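Home Projects Docs Downloads Contact
Search this site Go

# Rukavska Stove Log

Hourly readings from the tile stove at the Rukavska house, kept over one heating season. The log began in October and stopped in March, when the fires were no longer lit every day.

## What is in it

- `burns.csv` — one row per fire, 290 rows
- `temps.csv` — hourly room and tile temperatures
- `wood.csv` — deliveries, with species and moisture at stacking

All temperatures are in Celsius. Times are local and do not shift for daylight saving, so the last rows in March run an hour behind the kitchen clock.

## How it was recorded

Two probes were used. One is taped to the tiles at chest height on the hall side, the other hangs by the bedroom door. Both are Anov loggers and both were checked in ice water before the season and again after it. The hall probe read slightly high the second time. No correction has been applied.

Wood weight was taken on a hanging scale with a limit of 80 kg, which is far more than any single load.

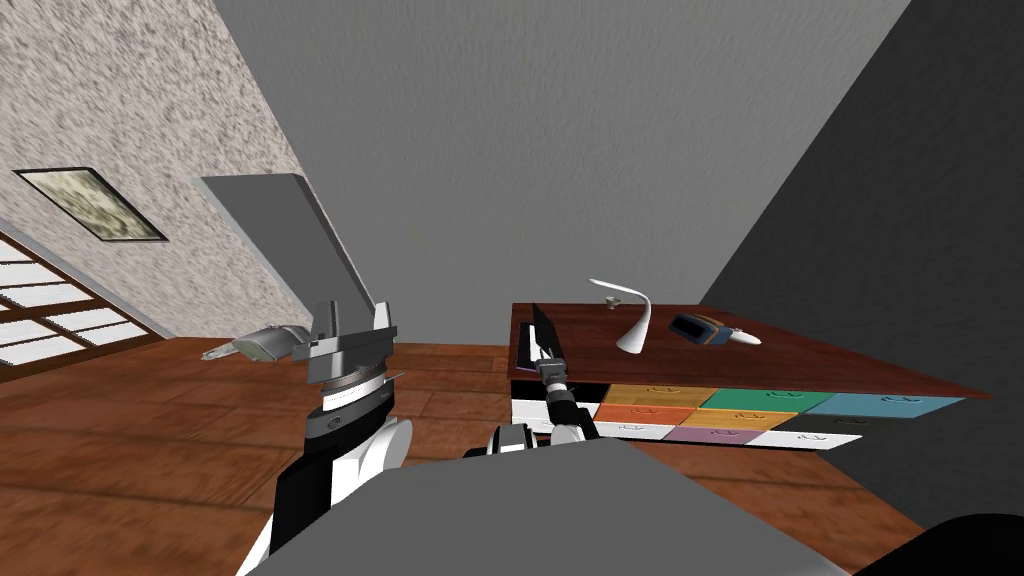 Kindling is not weighed. It comes from split Flurkar crates and the amount hardly changes from one fire to the next. If you need a total fuel figure, add your own allowance.

The `damper` column holds the position when the fire was left for the night: 0 is shut, 3 is fully open. Blank means it was not written down. Please do not read a blank as 0 — an earlier copy of the file did this and the night cooling curves came out wrong.

## Known problems

- The bedroom probe lost power twice in December. Those hours are blank.
- Birch and alder were mixed in the second delivery and are listed as `mixed`.
- The flue was swept in January and draft improved afterward. Compare burns across that month with care.

## Related files

The Bakalis log covers an iron stove and uses the same column names, but its tile temperature is measured on the flue pipe.

## Use

Free to copy and change. Keep this file with the data.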